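Carola Fuchs irons shirts for a living and lets other people hang them. "I stopped owning a closet in August," she said when we met at Plultar, the short-stay house she runs with Afshin Rashti.

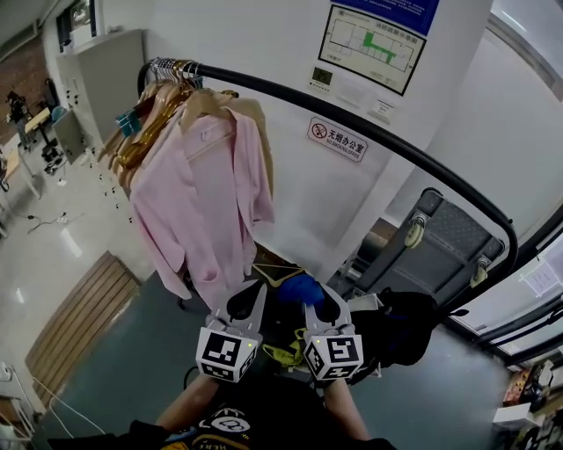
Rashti buys the hangers, 600 so far. "Wire ones leave a bump in the shoulder," he said. He likes wood, and he leaves the spares on the rail beside whatever is hanging, as with the light pink piece with long sleeves. Suitcases stay on the floor.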